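March
By Jad Nseir
4 min read

Progress report: Fillberg tenant handbook and translation work

The grant covers three pieces of work: rewriting the Fillberg tenant handbook in plain English, translating it into two more languages, and getting a printed copy to every household on the estate. The rewrite is finished. The translations are partly finished. Printing has slipped by a month, and I explain why further down.

The old handbook ran to 84 pages and had not been revised since the laundry rooms were metered. Much of it repeated the lease. Tenants told us at the drop-in sessions that they kept it in a drawer and called the office instead. The new text is 30 pages. We cut the history of the estate, the organization chart and the four pages on parking zones, which are now one page and a table. The section on repairs moved to the front. It used to start on page 51.

Kulto did the first edit and returned it on schedule. Their editor asked for a decision on whether to say "tenant" or "resident," and we settled on "tenant" all through, except in the chapter on common areas, where leaseholders are also covered. A few places in the draft still mixed the two. I fixed those in the second pass.

The legal check took longer than planned. The lawyer had no objection to shorter sentences but wanted the wording on notice periods and deposit deductions left as it stands in the lease. We agreed to print the lease wording in a shaded box with a plain version next to it. This added two pages, which are included in the count given earlier.

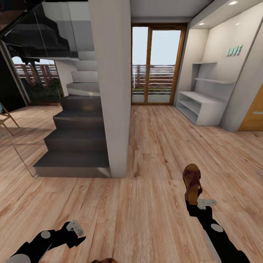
On translation, the contract went to Wuvari after we received two quotes. The Arabic text was delivered in full and has been read by a second translator, who returned a list of corrections, most of them in the chapter on heating and ventilation. The words for "bleed valve" and "trickle vent" caused trouble, and we ended up putting a small line drawing beside each term in every language version. The Portuguese text is complete up to the chapter on moving out. The remaining chapters are due before the end of the next reporting period.

We tested the English draft with tenants in the community room over several evenings. People were given a problem, such as a blocked drain or a lost entry fob, and asked to find the right page. The repairs section worked well. The chapter on rent did not. Several people looked for the payment dates under "Contact" because the office phone number appears on the rent statement. We now list the dates in both places. One tester asked for a larger typeface in the emergency numbers, and that change has been made.

Printing was meant to start this month. The first proof from Kivi came back with the Arabic page numbers running in the wrong order and the cover text set too close to the spine. They corrected both at no charge, but we lost our slot on the press. The new slot is in the coming period. The order is for 2,000 copies in English, with the other two languages printed in smaller runs once we have the sign-up forms back.

Distribution is by hand. The estate office will deliver to the towers and I will do the low-rise blocks. New tenants will get a copy with their keys.

Spending is within budget. The line for design is overspent by $2,813, mostly due to the line drawings and the extra pages. This is covered by an underspend on meeting costs, as the community room was free of charge. I request approval to move that amount between lines. No additional money is requested.

Two matters are open. The first is the online version. The current website can hold a PDF but not a searchable text, and a PDF is hard to read on a phone. The office has asked its web supplier for a price and has not yet had an answer. The second is who keeps the handbook up to date when the grant ends. My proposal is that the office manager reviews it once a year, starting with the fees page, and that the source files are stored with the office and not with Kulto.

Planned for the next period: finish the Portuguese text, approve the second proof, print and deliver the English copies, and send you the tenants' comments from the test evenings as a separate attachment.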